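3.2. Los recipientes de objetos mezclados

La segunda parte del estudio se ocupa de los recipientes en los que acaban juntas cosas sin relación entre sí: lo que en las entrevistas de Pangilinan se llamó casi siempre «el cajón de todo».

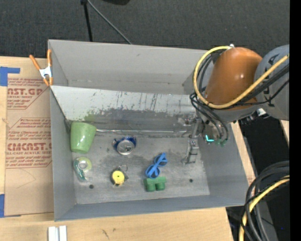

Figura 1. Recipiente metálico gris con objetos de uso corriente, entre ellos un vaso de plástico verde claro, un portarrollos de cinta adhesiva, una lata de bebida aplastada, una cinta métrica y unas gafas de sol azules.

Visitamos 30 hogares y en 15 de ellos había al menos un recipiente de este tipo a la vista, por lo general en la cocina o junto a la entrada. Los demás participantes dijeron tener uno guardado o no reconocieron la categoría. Siguiendo a Belmonte, distinguimos entre objetos en espera, que tienen un sitio asignado y volverán a él, y objetos sin sitio, para los que el recipiente es el destino habitual. Las herramientas pequeñas, como la cinta métrica, se clasificaron con frecuencia en el segundo grupo. Las gafas de sol dieron lugar a respuestas más variables según la época del año.

Los envases vacíos plantean un problema distinto. Una lata como la de la figura 1 es un desecho para casi cualquier observador, pero varios participantes no la separaron del resto cuando se les pidió ordenar el contenido — la dejaron para el final o la apartaron sin nombrarla. En la codificación inicial, a cargo de Jocelyn Soriano, estos casos figuraban como «residuo». Tras la revisión de junio pasaron a una categoría propia, «residuo no resuelto», que es la empleada en el apartado 4.

El material del recipiente influyó menos de lo esperado. Sí influyó la altura de las paredes: en los de pared alta, los participantes tendían a mirar desde arriba y a sacar primero las piezas grandes. El tiempo de clasificación superó los 9 minutos en un solo hogar, que se excluyó del cálculo de la media.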